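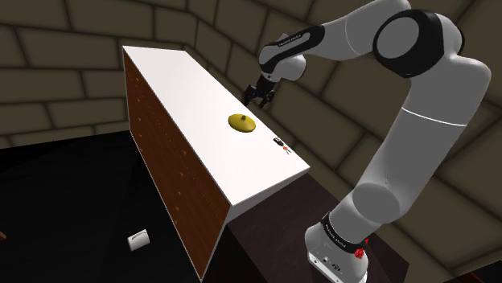

Karlijn Mertens wrote in to ask why we bother with house rules at all when the arm only exists inside a computer and can't pinch anybody. Fair question, and I get some version of it every month, so it goes first.

Why have rules for a simulated arm?

Because the habits carry over! Whatever people let slide in the sim, they let slide on the floor at Sterkbridge two weeks later, with a real arm and real fingers nearby. Also, our test runs get compared with each other, and if everybody sets up their own way the comparison is worth nothing. I learned that one the hard way in July, when I had to throw out a whole batch because two of us had different ideas about where "home" was.

Who do the rules apply to?

Everyone who starts a run on Betberg (that's our shared simulator setup, for the new folks). Interns, visitors, the Van Beek people when they log in from their side, and me. I've been written up twice, so don't think I get a pass.

What do I check before I press start?

Gripper open and empty, arm clear of the furniture, and every object in the scene listed in the run sheet. And I do mean every object, including stuff on the floor that you have no plan to touch. People skip those all the time, then the arm swings low in some later run and we can't tell what it bumped.

How close can the gripper get before I have to slow down?

Once you're over the object you're going for, you're in the slow zone. Drop to the slow speed setting, come straight down, and don't slide in sideways. Sideways is how you push the thing across the table and then spend the afternoon chasing it. I know coming straight down takes longer. Take longer.

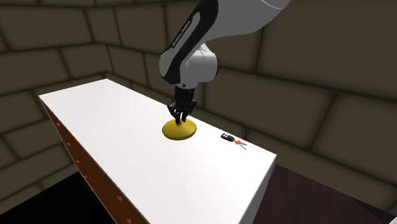 Over the yellow dome, with the keys off to the right.

Can I leave other things on the table while I work on one object?

Yes, please do. A table with only one thing on it makes for an easy run that doesn't teach us much. The rule is that the neighbors have to be named in the run sheet, and if the arm moves one of them even a little, the run gets marked "disturbed." That isn't a fail and nobody's going to be mad at you. Just mark it.

What if I don't know what to call an object?

Use the plain name anybody would use. Keys are keys. If you really can't tell what something is, write down the color and the shape and leave it there. We once had three names going for the same item in one week and the search page was useless until I cleaned it all up (on a Tuesday night, with a cold, thanks very much).

Can I turn off collision checking to get a run through?

No. If the checker keeps stopping you, send me the run number and I'll look. Run 227 is the one I show people: the checker complained, somebody switched it off, and the forearm went clean through a shelf as if it were fog. The score looked great, too. Run 239 is the same task done again with the checker on, so open them side by side if you want to see the difference.

Do I need a second person to sign off?

For regular runs, no. For anything that's going to be moved over to the real arm, yes, and it can't be the person who set up the task. Put both names on the sheet. Initials don't count, we have too many J's.

Do these rules replace the safety rules for the real arm?

Nope, they sit on top. The real cell has its own rules and its own training, and you can't go in without it no matter how many sim runs you've done. Being good in Betberg doesn't get you a badge.

Where do the logs go?

Into Urkska, same day, in the folder with the task name. Keep the failed ones! I'd much rather have a messy folder with all the failures in it than a tidy one I can't trust.

How do I get a rule changed?

Send me a note with the run numbers that made you want the change. We go through the notes once a month and I post what we decided at the top of the run sheet page.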